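Duston Opens May Denim Drive, Inviting Households to Fold and Pass Along Jeans They No Longer Wear

DUSTON - Most of us have a pair of jeans at the back of a drawer that we keep meaning to do something about, and this May the folks at Clodwood would love to help you finally do it. The Duston home goods and laundry care shop is opening its doors to gently used denim of every size and shade, and everything that comes in will be sorted, folded and passed along to families through the Miva clothing exchange.

Last year's drive brought in 832 pieces of denim, and we are still so grateful to everyone who climbed our front steps with an armful (or a trunkful!). This year there are 33 drop-off spots around town, all of them open until early evening.

You don't need a special folding board or a big laundry table to get your denim ready. A bed does very nicely, with the covers pulled reasonably straight underneath.
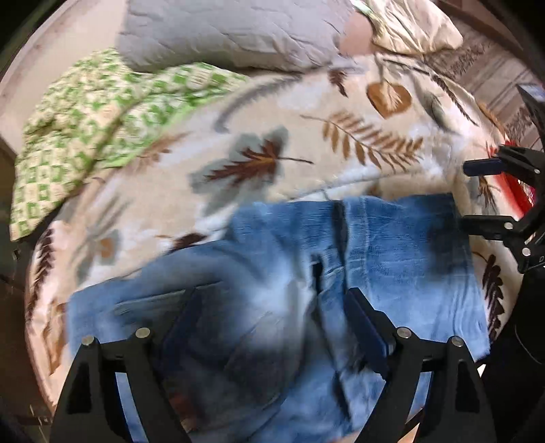
Blue denim spread out on a leaf-print bedspread.

Start by smoothing the cloth with your hands, working from the waist down, and take your time over the seams - they like to twist, and a twisted seam makes for a lumpy fold. Check the pockets while you're at it. Then lay one leg over the other and fold the whole thing up in three, so that it stacks neatly with its neighbors.
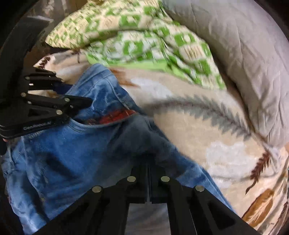

Lined jeans are every bit as welcome as plain ones, and so are faded knees and soft old favorites with plenty of wear left in them. We only ask that they be clean and dry, with a working zipper or buttons. Each household may bring up to three bags, and anyone who does will go home with a sachet of Mondal, our lavender drawer scent, with our warmest thanks.

A list of drop-off spots is available at the Clodwood counter in Duston.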